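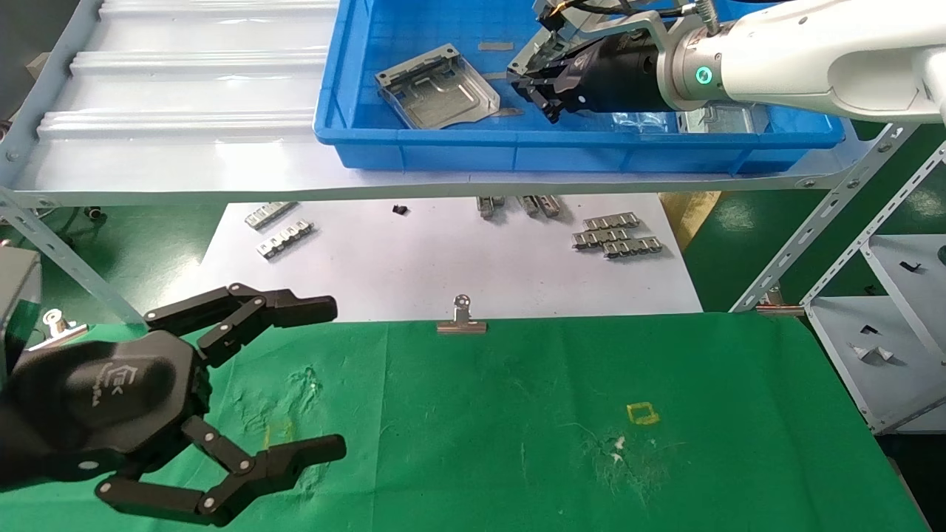 green cloth, clips on the far edge, parts still out behind it

On Nov 22, 2022, Rakiya Yusuf wrote:
> Can we get the cloth on the Solau bench flat before the next batch?
> Mine keeps puckering near the middle. Also who has the spare clips,
> and are the ridged parts meant to be sitting under the shelf?
> Rakiya

Rakiya - quick one, running to the Sornitz call.

Cloth: pull from the far side, then reclip. Don't iron it, Femi tried that in May and it shrank. Wrinkled patch is still there, I know. Leave the yellow square alone pls, Margus lines up on it.

Clips: box of 200 in the drawer under the kettle. Binder kind, metal. Take what you need.

Parts: no, they go back in the tray, silver and dark seperate. Will do it tonight if noone beats me to it.

New cloth is on order from Løken, no date yet.

Chidubem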